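Iltetti Garment Steamer for Bridal and Formal Wear

Sold by Sadumetti. Ships from our Bokanent warehouse.

We put off stocking a steamer for years. Most of the ones pitched to us promised a pressed gown in five minutes, and most of them spat rusty water on the test fabric before the five minutes were up. The Iltetti is the first we've been willing to list, and we still think the box oversells it. Read this page before you order.

What it does

It relaxes the creases a dress picks up from being folded in a shipping carton. Chiffon, tulle and light crepe come out well. Polyester satin comes out fine if you keep the head moving. Bridesmaid dresses, veils and the lining of a suit jacket are all easy work for it.

What it doesn't do

The maker calls it "safe for every bridal fabric." We don't believe that about any steamer. Silk satin can water-spot, and once it has, you are looking at a cleaner's bill or a mark in your photos. Glued beading can lift. Old lace is a gamble we would not take. If your gown is silk, test the inside of the hem first, or pay a professional and skip this purchase.

It won't put a sharp crease in trousers, either. You need an iron for that. 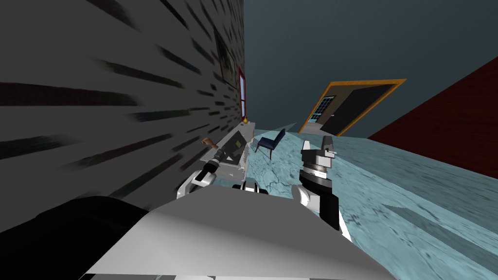 One buyer wrote to say that we were being too hard on it, that her silk gown had come through without a mark, and that she had followed the maker's booklet and ignored us. We're glad. We have also taken two returns from people who followed the same booklet, so our advice stays where it is.

Specifications

Heat-up time: 2 minutes (the box says "instant")
Steam time per tank: 12 minutes
Hose length: 7 feet
Tank: removable, fills from the top
Settings: low and high
In the box: steamer, pole, hanger, fabric brush, press mitt

The twelve minutes is our own figure, on the high setting. One full-skirted gown will probably use more than one tank. Let the unit cool before you refill it.

The fabric brush

Leave it in the box. The bristles are stiff enough to snag tulle, and we can't see what it would improve on a formal dress. The mitt is worth having for sleeves and bodices.

How it compares

The Hutapea travel steamer costs $34 less and fits in a carry-on. For a veil or a single slip dress, buy that one and keep the difference. It runs out of water quickly, though, and holding it at arm's length over a long train gets tiring. The Iltetti makes sense if you have several dresses to get through on the same morning — otherwise we have our doubts.

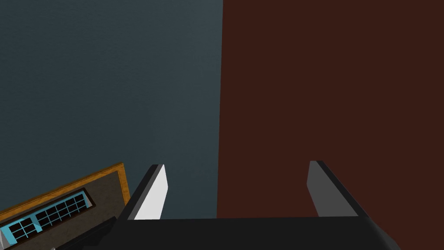
According to another customer, the pole is the weak part: it leaned as soon as a heavy ball gown went on the hanger, and she ended up hooking the dress over a door. We tried the same thing in the store and agree with her. Treat the pole as a stand for the hose and hang the gown somewhere solid.

Care

Use distilled water. Empty the tank after each use and leave the cap off overnight. Never add perfume, starch or fabric softener.

Returns

Unused steamers can come back for a full refund. Once there has been water in the tank we can only exchange faulty units. Orders placed by 22nd August go out at the current price; the maker has told us it will rise after that. The next shipment is due in November.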